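Moving from a gas boiler to a heat pump in an old stone house
14 replies · 2 shares

ayten_aydogan
Hello everybody. We bought a small house in the village last year, with stone walls and an old gas boiler. The boiler makes a noise in the mornings and the repair man says it will not live long. I have an offer for a heat pump and I try to understand if it is a good idea in such a house. The walls are thick but there is no insulation. The radiators are from the former owner, quite small ones.

The seller wants to change only the outside unit and keep all the radiators. My neighbour did this and in January he had 17 degrees in the living room, with two jumpers on.

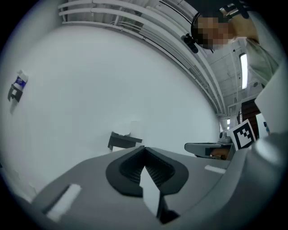
So my first question is about the radiators. Must I change all of them, or only in the rooms where we sit? The bedrooms can be cool, we like it. My second question is about the attic. I could put insulation there before the winter, it would cost me 2000 with the material and one helper.

Share · 3 comments

ilker.ozkan
Do the attic first. I would not sign anything for the heat pump before that is finished. When the attic is done the house needs less heat, and then the offer you have now is for a machine which is too big. A machine which is too big starts and stops all day.

Lirkesent
I don't agree with İlker. If the boiler dies in the middle of winter she will take the first offer she finds, and this is always the expensive one. Ask now for a calculation room by room, with the attic counted as insulated. A serious installer can do this. For the radiators, turn your boiler down to 40 degrees for one cold week and see which rooms stay comfortable. Where it is cold you need a bigger radiator.

ilker.ozkan
The test is good, I forgot to mention it. But our installer did not want to calculate anything, he looked at the floor area and wrote a number. Maybe in your region they are better.

Lirkesent
Then it was the wrong installer, sorry.

ayten_aydogan
Thank you both. I didn't know that I can turn the boiler so low. Mine has only a wheel from 1 to 6, without degrees. Is there a way to measure on the pipe?

ilker.ozkan
Yes, a cheap pipe thermometer with a clip. Put it where the hot pipe leaves the boiler.

Share · Load more comments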